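Every few months someone asks me if robots can do chores yet. My answer since October: depends how you feel about waiting.

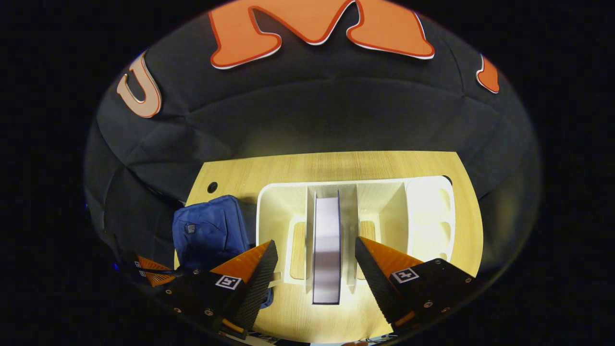
Take desk tidying. My kid can clear a desk in 38 seconds by shoving it all in a drawer. A machine has to care where a thing goes, and which way up.

Bags are the worst. A box keeps its shape when you grab it. A bag has opinions. Radu Matei says cloth is 70 percent of his swearing.

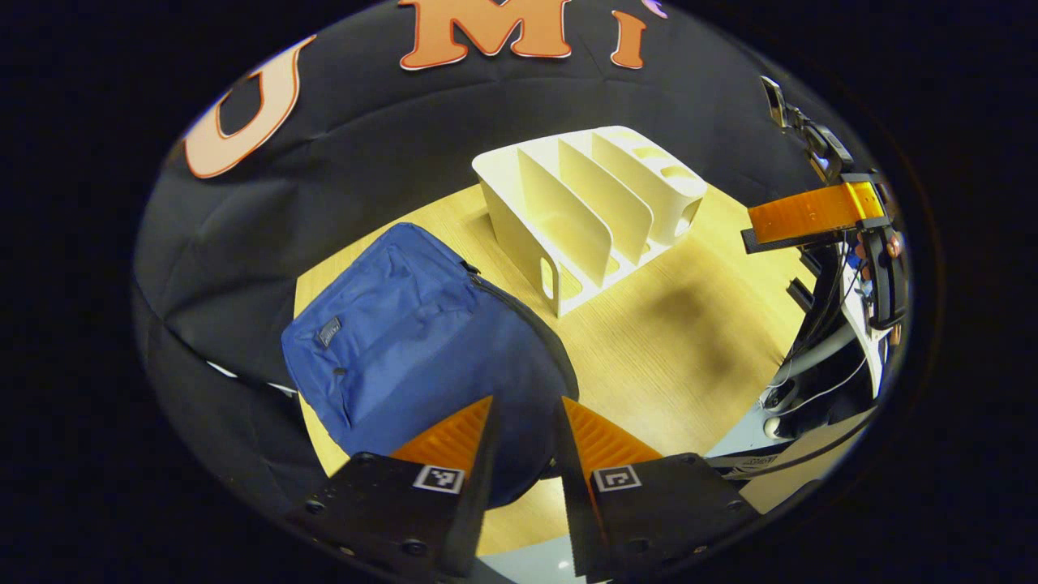
And please don't send me the laundry-folding video again. I've seen it. I'd like to see take 60.

Zineb El-Sayed asked what I'd pay for one that puts the desk back the way I like it. $2,000, and it has to do socks. She says socks are extra.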